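当サイトでは、表示の改善と利用状況の把握のためにクッキーを使用しています。閲覧を続けると、クッキーの使用に同意したものとみなされます。[同意する] [設定を変更]

Nunolis 調理台用ワークトップ
ご使用とお手入れの手引き

第3章 野菜と果物を天板に置くとき

天板の取り付けがお済みになりましたら、いよいよ台所の道具として使っていただく番です。この章では、買い物から帰って袋の中身を広げるところから、仕分けをして、しまって、最後に天板を拭き上げるまでを、順を追ってご案内いたします。毎日のことですから、慣れた方には少々くどく感じられるかもしれませんが、初めの何回かだけでも、手引きを横に開いてお付き合いいただければうれしく思います。

3.1 置く前の準備

1. 天板の上を一度片づけます。調味料の瓶や布巾、郵便物など、つい置きっぱなしになっているものは、別の場所に移してください。

2. やわらかい布を水でぬらし、かたく絞って、奥から手前に向かって拭きます。円を描くように拭いても傷みませんが、つや消しの面では、一方向に拭いたほうが筋が目立ちにくいようです。

3. 乾いた布で水気を取ります。布は付属のLetstead仕上げクロスが便利ですけれども、お手持ちの綿のふきんでもまったくかまいません。

注記：天板の色は、朝と夕方とで少し違って見えることがあります。窓からの光や照明の具合によるもので、変色ではありません。気になるときは、同じ時刻に、同じ明るさのもとで見比べてみてください。

注意：買ってきた箱や袋の底には、砂や小さな金具がついていることがあります。底を引きずると細かい傷の原因になりますので、持ち上げて置くようにお願いします。

3.2 中身を広げて見る

4. 袋から、重いものを先に取り出します。大きなかぼちゃやキャベツがあれば奥へ、桃やトマトのように傷みやすいものは、いちばん最後に手前へどうぞ。

5. 野菜と果物を一か所に寄せて置きます。広い天板ですと、つい端から端まで並べたくなりますが、寄せて置いておくと、空いたところでまな板や保存容器を広げられて、あとの作業がずいぶん楽になります。8月の桃となすの季節など、いただきものが重なって台所がにぎやかなときほど、この置き方が役に立ちます。

丸いものと長いものが一緒にあるときは、長いものを丸いもののわきに沿わせてください。りんごのそばになすを添わせる、といった具合です。曲がったなすでしたら、その曲がりを果物の丸みに合わせてやると、気持ちよく収まります。

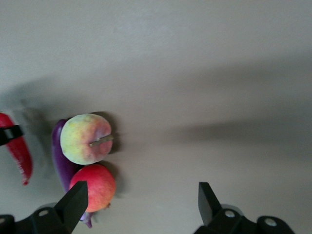

6. 天板の縁に近いものがないか、確かめます。唐辛子やいんげんのように細くて軽いものは、袖口に引っかかって床に落ちやすいので、縁から手のひら一つ分ほど内側に寄せておくと安心です。

7. 一つずつ手に取って、裏側まで見ます。桃は指先で押さず、手のひらに載せて、そっと向きを変えながらご覧ください。りんごはもう少し丈夫ですが、ぶつけたところはあとから色が変わってきますから、やはりやさしく扱ってあげてください。

注記：軸のついた果物は、軸の先がほかの果物の皮に当たらない向きに置いてください。短い軸でも、先が固いと、やわらかい皮には案外こたえるものです。

3.3 仕分けをしてしまう

8. 今日明日に食べるものと、しばらく置いておくものとに分けます。迷ったものは、今日明日のほうへ入れておきましょう。しまい込んで忘れてしまうより、目につくところで先に召し上がっていただくのが一番です。

9. なすは水気を拭いて、一本ずつ紙で包み、袋に入れて冷蔵庫の野菜室へ。冷えすぎると皮がしぼみやすいので、冷気の吹き出し口からは離してください。

10. りんごは一つずつ袋に入れ、口を閉じて冷蔵庫へ。ほかの野菜や果物の熟しを早めることがありますので、袋の口はしっかりお願いします。

11. 桃がまだ固いようでしたら、直射日光の当たらない涼しいところに置いて、香りが立ってくるのを待ちます。召し上がる2時間ほど前に冷蔵庫へ移すと、甘みを損なわずに冷たくいただけます。

12. 赤唐辛子は、切るときも種を取るときも手袋をお使いください。乾かして保存なさる場合は、ざるに広げて風通しのよいところへ。天板に直接広げて乾かすことは、おすすめしておりません。

注意：唐辛子に触れた手で目や口に触れないでください。お子さまが手伝ってくださるときは、唐辛子だけは大人の方が受け持っていただくようお願いします。

3.4 天板の後始末

13. 土や葉くずを、乾いたやわらかいはけか布で集めます。先にぬらしてしまうと、土がのびて、かえって手間がかかります。

14. 果汁がこぼれていたら、早めに水拭きしてください。桃の汁は、そのときは透明でも、時間がたつと茶色く残ることがあります。なすの皮の色がついた場合も同じように、まず水拭きをお試しください。

15. 水拭きで落ちないときは、中性洗剤を薄めて布に含ませ、汚れの上に少し置いてから拭き取ります。力を入れてこする必要はありません。そのあと、洗剤が残らないように水拭きを繰り返し、乾拭きで仕上げます。

注意：みがき粉、金属たわし、塩素系の漂白剤はお使いにならないでください。つや消しの面の一部だけが光ってしまい、元に戻せなくなります。

注記：別売りのAzevedo拭き取り液をお使いの場合は、容量800ミリリットルの詰め替え用もございます。液を天板に直接かけず、布に含ませてからお使いください。食品が載っているあいだのご使用はお控えください。

3.5 まな板を併用するとき

16. 切る作業には、必ずまな板をお使いください。桃一つ、唐辛子一本のことでも、面倒がらずに一枚敷いていただくと、天板がきれいなまま長持ちします。

17. まな板が滑るときは、固く絞った薄手のふきんを下に敷きます。作業が終わったら、ふきんは敷いたままにせず、外して干してください。天板とふきんのあいだに湿気がこもると、輪じみのようなあとが残ることがあります。

Venhamシリーズのまな板をお持ちの方は、裏側の滑り止めがついた面を下にしてお使いください。滑り止めが古くなってべたつくようでしたら、交換用の部品（部品番号 1,201）をお求めいただけます。お取り付けの方法は、部品に同封の説明書をご覧ください。

熱い鍋を置く場合の鍋敷きの選び方は、第4章に記載しております。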